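4.2 Enforcement of the sanctions and the position of the coastal states

The second question of this paper is why the regional sanctions against the Grelto government were applied so unevenly. The resolution obliged all member states to freeze the accounts of 343 listed persons, but it did not say which court should decide when a listed person objected. Halliday reads this silence as a simple mistake of drafting. We do not share this opinion. The records of the negotiation show that the delegates of Hollholm asked two times for a clause on appeals, and both times the proposal was withdrawn before the vote.

In the first year, 40 persons brought an objection before a national court. Most of these cases were heard in Hollholm, where the judges accepted that the listing was a political act and refused to examine the reasons for it. Four cases went the other way – all of them in Quiambao, which had its own trade agreement with the Grelto ministry of energy.
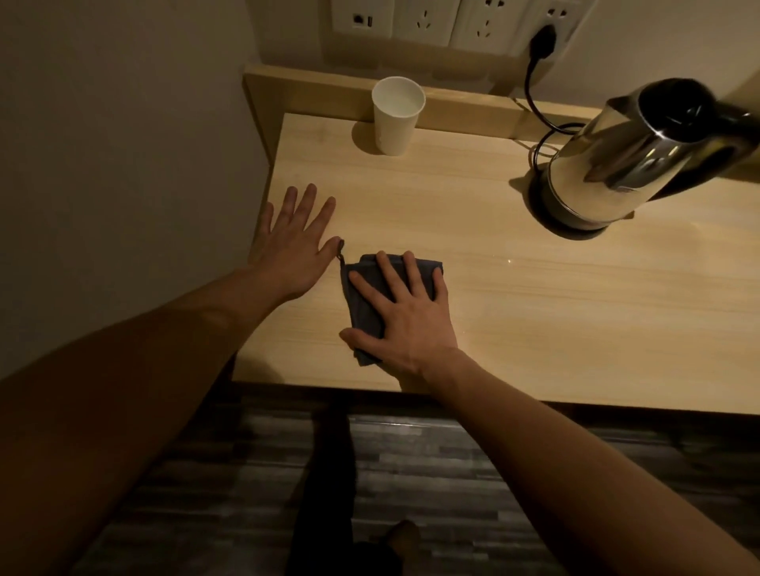
Department of International Law and Regional Politics
Figure 3. Wiping a desk with a folded grey cloth.

The judgments from Quiambao were criticized strongly by the other members. Surdu argues that they opened a door for every government that wanted to keep trading while it voted for sanctions in public. MacKinnon is more careful and notes that the court only repeated the general rule on the right to be heard. We find her argument convincing for the first three judgments. The fourth is different, as the court there also lifted the freeze on the assets of a state company, and the company had made no objection under its own name.

It remains difficult to say how much these decisions influenced the talks on a ceasefire. Ogilvie's interviews with former negotiators suggest that the listed officials followed the cases closely, but the interviews were made several years later and should be used with caution. We return to this point in Section 5.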